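Guno 4 is out, and building it on Windows no longer takes all afternoon

Hi, I'm Kerubo Chege, and I look after releases for Guno, the open source build runner. Version 4 went up this morning, and I'm so happy to finally see it out of the door!

The big change is the setup. You used to need a Unix shell, three path variables and a fair bit of patience. Now you unpack one archive and type guno init – that's the whole thing.
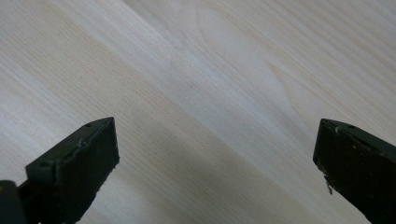 Pale wood with a fine, straight grain.

We closed 391 tickets for this release, and 71 of them were about spaces in folder names (sorry, everybody with a space in your user name). Urs Fankhauser rewrote the path code from scratch, and our test suite now has 2721 cases that run on Windows as well as Linux.

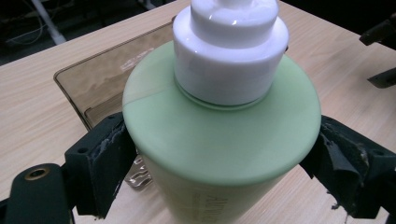 Old build files still work, with one exception: the "legacy" flag is gone, so take it out before you upgrade. Rodica Chiriac has written a short migration guide, and it's in the docs folder.
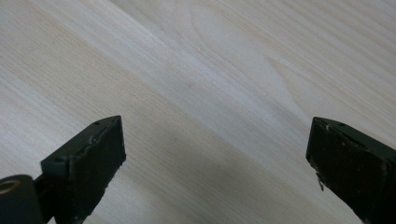 Light wood grain, seen at a low angle.

We're holding an online install session in June, hosted by our friends at Zendville. Bring your slowest laptop! Press questions go to Konrad Haslinger through the contact page on the Guno site.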